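The Long Table at Niltley

Words by Kári Hafstein
Jul 10, 2021

My grandmother kept her kitchen table for the whole of her married life, and when she died it was the one thing all of us wanted. We were quite reasonable about the clock and the good plates, and even about the car, but the table caused a coolness between two of my uncles that lasted until November. I have thought about that a good deal since, and it was on my mind again when I took the slow bus out to Niltley to meet a man who mends tables and very little else.

Rasmus Venckus works in what used to be the village dairy, a low stone building put up in 1909 with a drain still running down the middle of the floor (he has dropped a great many screws down it, he tells me, and means to fish them out one day). He came to the work by way of boats, then doors, then a spell fitting out shops for a firm called Doltmont, which paid well and bored him terribly. A neighbour brought him a table with a split in it. Then the neighbour's sister brought hers, and that was more or less that.

What people want mended, he says, is hardly ever what they ask about first. They ring up about a wobble. When the table arrives there's a wobble, certainly, and he can cure that before lunch, but then they stand there with one hand on the top and begin to talk about the burn mark, or the place where somebody's homework has been pressed into the surface, and could he possibly leave that? He always can. He has a drawer of notes in pencil, one for each job, and most of them are lists of things to leave alone.

I asked to see his own table, expecting something grand. It was a plain old thing with one leg newer than the others, and on it were a loaf, a radio in pieces and three kinds of jam. He bought it from the Steinarsdóttir sale, when the old boarding house closed and everything went out on the lawn in the rain. It seated the lodgers for years, and it seats him and his wife now, mostly at one end, with the post and the seed catalogues spreading over the rest.
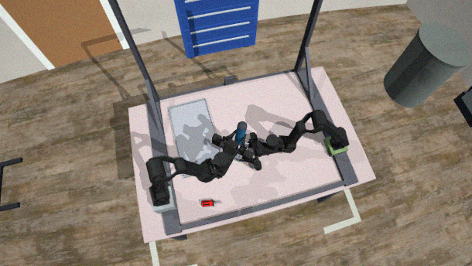
A table wants to be a bit too big, in his opinion. People measure the room and buy what fits, and then they have nowhere to put an elbow, let alone a jigsaw. His own children did their growing up at the far end of that one, and he could tell how an exam had gone by how far down they sat. "If they came up near the stove, it had gone badly," he said, and cut me another slice.

We talked until the light went off the yard. He is 69 now and takes on fewer jobs than he did, two a month if the weather is poor and hardly any when the garden needs him. There is a waiting list, which he keeps on the back of a calendar, and he is rather ashamed of it. I put my name down all the same. My cousin has the kitchen table these days — the uncles made peace and gave it to her — and one of the joints has started to creak.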